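Drying trackies and light tops on an indoor airer

Posted January 25, 2024 by Catríona Mulcahy

Fleece-backed trackpants take longer to dry indoors than almost anything else in the wash. The thick parts are the waistband, the pockets and the inside leg seam, and if those stay damp the whole pair ends up smelling musty by the next morning. Lighter tops dry in a fraction of the time, so the two need different treatment.

What you'll need

An airer with rails you can space out
A few pegs
A fan, if the room is still

Step 1. Turn the trackpants inside out and pull the pockets through. Give each leg a good shake from the cuff.

Step 2. Peg them by the waistband, with the band held open. If you have to fold them over a rail, move the fold every 2 hours so it doesn't stay wet underneath.

Step 3. Hang thin fabrics straight down from the next rail along. Leave a gap of at least 5 cm between garments — more if you have the room.

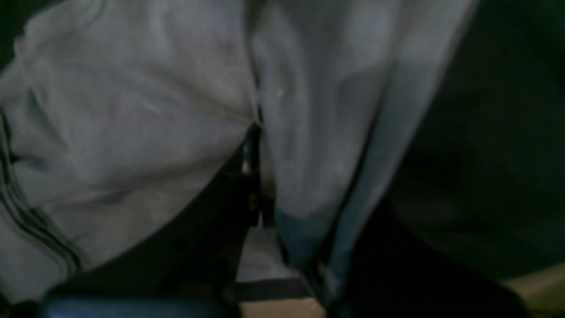 Creased grey fabric on the left, smoother pale fabric on the right, with a narrow gap between.

Step 4. Smooth out the bunched spots with your hand while the cloth is still damp. Creases set as it dries, and side stripes look crooked if the leg dries twisted.

Step 5. Point the fan along the rails on a low setting. My laundry takes around 3 hours to do the tops this way. The trackpants get left overnight.

Check the waistband and the pocket corners before you put anything away. If they feel cool, give them another hour.

Coloured hems can bleed onto pale cloth when wet, so keep anything new on its own rail for the first couple of washes.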